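Udville Home Forum > Cleaning and Care > Carpets and Rugs
Topic: Wool rug smells after cleaning, pay again or not?

marlowe_k
Posted 30/07/2000
Hello to all. I have a wool rug from my grandmother, and last week I gave it to Hornex for a wash. They took it away for 6 days and I paid 109 for it, with pickup. The colors came back very nice, I have no complaint about that. But when I unrolled it in the living room there was a smell like a wet dog, and we do not have a dog. I called them and the lady said it is normal for wool and will go away. Now they offer a second treatment against smell for 16 more. Should I pay this? I think the smell is their problem.

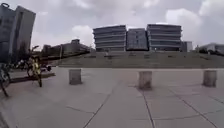

I forgot to write that the rug has a cotton backing and it is quite thick. The smell is stronger in the evening when we close the windows. I put my hand under it and I could not feel anything damp, but I am not an expert.

dustpan
Do not pay. If it smells, they did not dry it well. Wool can feel dry on top and still hold water near the knots. Ask them to take it back and dry it again for free.

tilly_rugs
I do not fully agree with dustpan. Wool has some smell after every wash, mine too, and it was gone after four days. I would wait first. Put it over two chairs so the air can go under, and turn it once a day. No direct sun if the reds are old.

dustpan
Four days in June, maybe. With closed windows it will only get worse. I had mold on a backing once and the rug was finished.
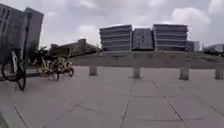
Bike and paving under a gray sky

marlowe_k
Thank you both. I put it on chairs this morning. What about the powder from Ziseo? My neighbor has a box and says I can use it.

tilly_rugs
On wool I would be careful with any powder. It goes down between the fibers and you need a very strong vacuum to bring it out again. Try a small corner, on the back side.

oldbroom
I worked some years in a rug laundry (not Hornex), so I will say how we did it. After the wash the rug went in the spinner and then it was hanging in the drying room. A thick one with cotton backing needed much longer than a thin one, and in the busy season people were in a hurry to take them down. Then the customer calls about smell. Ask Hornex how many hours it was hanging and if they measured it before they rolled it. A good shop can tell you this.
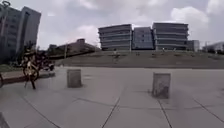 dustpan
Can a rug be dried again at home if the shop refuses to take it?

oldbroom
With a fan and a dehumidifier it is possible, but keep the rug off the floor and leave the machine on until the backing feels the same as a dry towel. For a thick wool rug this can be two full days. Do not use a heater close to it, the cotton can shrink and then the edges will curl.

quietmop
I pay Boutros for mine and they charge almost 90 for the same size, with smell treatment included. So 16 extra is not so terrible, in my opinion. People want everything for free today.
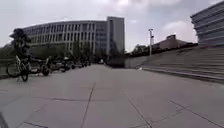
And before somebody is angry with me - I only say that the smell treatment is separate work with a separate product. If the price list shows it as extra, the shop can ask for it.

dustpan
It is extra when your cat did something on the rug. It is not extra when the rug came home with the smell.

tilly_rugs
Here I am with dustpan. Marlowe, did it smell before you gave it to them?

marlowe_k
No, only a little dusty. I called again and asked how many hours it was hanging, like oldbroom wrote. The lady did not know and will ask the workshop. The rug stays on the chairs until then and we eat in the kitchen.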